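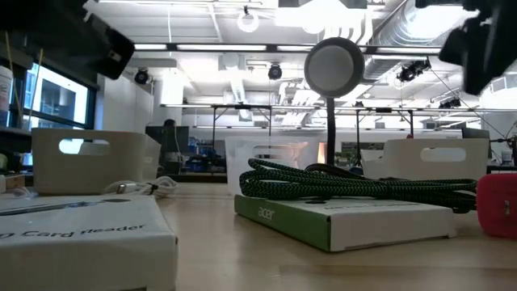

Slide 1. Boxes, a cable and three open bins on the sorting table

Good afternoon, and thank you to Ollness for the room. My talk is seven minutes and then we take questions.

I work with returns at Suklow. Customers send back small electronics, and we must decide where each thing goes. Today I speak only about the table, because most of our mistakes began there.

(Point to the card reader box, left.) This one is easy. The name is printed on the lid, so the person at the table can read it without opening.

(Point to the green side of the acer box.) Also easy from this side. From the other side it is only white. We now ask that the side with the name is turned to the person who sorts.

Now the cable. It lies on top of a box, and a new colleague will think the two belong together. Maybe yes, maybe no. Our rule is that a cable on a box is checked before it goes in any bin. Last July we had 791 loose cables in the store room and almost 700 of them had no label.

The bins. All three are open and have a hole for the hand. We tried bins with lids from Van Beek, and people put things on the lids - so we went back to open ones.

(Pause here. Ask who has a drawer of cables at home.)

The pink-red case at the right has a small piece of metal on the front. Cases are always opened and looked into, also when they feel light. At our Prukar site they skipped this step for one month and had 5 complaints.

Next slide: the labels. Say that the paper ones fall off in winter. If time is short, skip the part about tape and go to the price list.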